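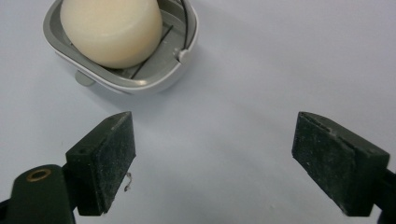

Seifenschale mit Seife, Greifer offen, Seife in der Schale.

2. September, Werkstattbuch Lirngate, Eintrag Ch. Haruna

Aufgabe heute: Seife aus der Schale nehmen, daneben auf den Tisch legen, wieder zurück in die Schale. Für einen Menschen eine Sache von 2 Sekunden. Ich schreibe ausführlich, damit Rultumberg die Zahlen später nicht wieder aus dem Kopf rekonstruieren muss.

Ablauf wie im März besprochen. Zuerst führe ich den Handgreifer selbst, 60 Durchgänge, danach bekommt der Arm die Aufzeichnungen und macht 15 Versuche allein. Zwischen den Versuchen wird die Schale ein wenig gedreht und verschoben, die Seife auch. Licht bleibt gleich, Tisch bleibt gleich.

Ergebnis vom Arm: 5 von 15 vollständig, also herausgenommen, abgelegt und zurückgelegt. Die anderen sind fast alle an derselben Stelle gescheitert, beim Herausnehmen. Der Griff kommt zu steil und ein Finger setzt auf dem Rand der Schale auf. Dann schiebt der Arm die ganze Schale vor sich her und merkt nichts davon. Zweimal hat er die Schale am Rand gefasst und mit der Seife zusammen hochgehoben. Das sah sehr sicher aus und war leider die falsche Aufgabe.

Zurücklegen geht besser, als ich erwartet habe. Wenn die Seife einmal gut zwischen den Fingern sitzt, findet der Arm die Schale ohne Suchen. Nur die Höhe stimmt nicht immer, er lässt manchmal zu früh los. Einmal lag die Seife danach schräg über dem Rand. Das habe ich als Fehler gezählt, Adeleke hätte es vielleicht gelten lassen.

Zur Form: die Seife ist dick und an den Kanten rund. Von Hand merke ich, wie sie sich beim Zudrücken dreht, wenn ich zu weit oben fasse, und korrigiere ohne Nachdenken. Diese kleine Korrektur ist in meinen Aufzeichnungen wohl enthalten, aber der Arm macht sie nicht nach. Vielleicht kommt sie zu selten vor. Nächstes Mal will ich einige Durchgänge absichtlich schlecht anfangen und dann retten.

Polster: auf beiden schwarzen Flächen sind helle Staubpunkte und Fusseln, links unten hängt sogar eine kleine Faser. Ich habe sie vor der Serie nicht gereinigt. Ob das den Griff verändert, weiß ich nicht. Für den Vergleich mit Brollent müssen wir es aber gleich machen, also bitte ab jetzt: Polster vor jeder Serie abwischen und hier eintragen, wer es gemacht hat.

Alles heute mit trockener Seife. Im Badezimmer ist die Seife aber nass, und dann gilt wahrscheinlich nichts von dem, was oben steht. Ich habe am Ende einen Versuch mit etwas Wasser von Hand gemacht, nicht aufgezeichnet. Die Seife ist mir beim ersten Zudrücken nach vorne weggerutscht. Mit mehr Kraft wurde es schlimmer. Mit weniger Kraft und tiefer angesetzt ging es, aber langsam. Ich glaube, hier braucht man eine Messung der Kraft in den Fingern, nur mit der Kamera sieht man das Rutschen zu spät.

Rultumberg hat beim Mittagessen gefragt, ob die Maschine nun ein Bad putzen kann. Meine Antwort war nein, und ich bleibe dabei. Zum Putzen muss man die Seife wegnehmen, die Schale ausspülen, den Schmierfilm darunter abwischen und alles wieder hinstellen. Wir haben davon den ersten Schritt, und diesen nur bei jedem dritten Versuch. Auf der anderen Seite: im März ist der Arm bei dieser Schale noch nicht einmal bis zur Seife gekommen. Es geht also vorwärts — nur nicht in dem Tempo, das in unserem Antrag steht.

Noch offen:
- Anfahrt flacher probieren, eventuell von der Seite statt von vorne
- Schale auf dem Tisch festkleben und die 15 Versuche wiederholen, damit wir wissen, wie viel nur vom Verschieben kommt
- zweite Seife besorgen, eine dünne, schon benutzte
- mit Brollent klären, ob »schräg über dem Rand« als zurückgelegt zählt
- nasse Serie erst anfangen, wenn die trockene über der Hälfte liegt

Die Aufzeichnungen liegen im üblichen Ordner. Durchgang 15 von Hand bitte nicht benutzen, da bin ich mit dem Ärmel an die Schale gekommen.

C. H.

Zuletzt aktualisiert: vom Verfasser, Liste der offenen Punkte ergänzt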